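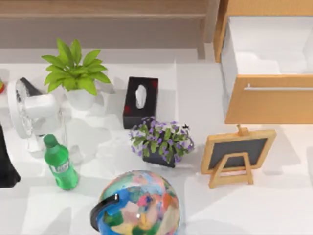

How to Keep a Basketball Scorebook for Your Kid's Team

If you have ever been handed a scorebook two minutes before tip-off and told "it's easy, you'll pick it up," this page is for you. I was that parent once, at a Saturday game in Valdovinos, and I filled in the whole first quarter on the wrong team's page! I've kept the book for 11 seasons now, so take heart – you really can learn this in one afternoon.

What to do before the game

Get to the table early, with two pencils and a good eraser. Ask each coach for a roster and copy the names and jersey numbers in number order, lowest to highest. When a referee calls out "foul, 14" you want your eye to land on that line right away. Mark the five starters, and then have both coaches look over their side of the page. Archie Pollock, who taught me most of what I know, would have them initial it too, and after one long argument over a missing number I started doing the same.
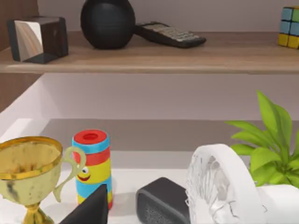
Wood-grained shelf against a light gray wall.

Marking baskets

Write a 2 next to the player's name for an ordinary basket and a 3 for a shot from behind the arc. For a free throw, draw a small open circle when the player goes to the line and fill it in if the shot drops. Then (please don't skip this part, however fast the game is going) cross off the next number or numbers in the running score along the bottom. The running score is what settles things when the scoreboard and the book disagree.

Marking fouls and timeouts

Each personal foul gets a slash through the next P box beside the player, and you also cross off one team foul for that half. Tell the referee when a player reaches the limit your league uses. For timeouts, I jot down the period and the time left on the clock.

At each break, check your total with the scorer or timekeeper sitting beside you. Say the numbers out loud. If you're off by a point or two, it's much easier to find the mistake now, while everybody still remembers who shot what.

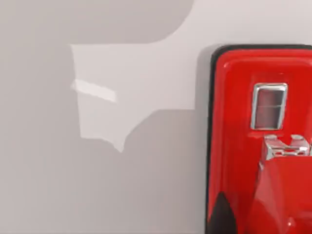
What if I miss a basket because I was writing down a foul?
Put the points in the running score first, then ask the person next to you who made the shot and fill in the player's line at the next whistle.

When the final buzzer goes, add up every player's points and make sure they match the running score. Have the referee sign if your league asks for it, and take a copy of the page before the book goes back in the coach's bag.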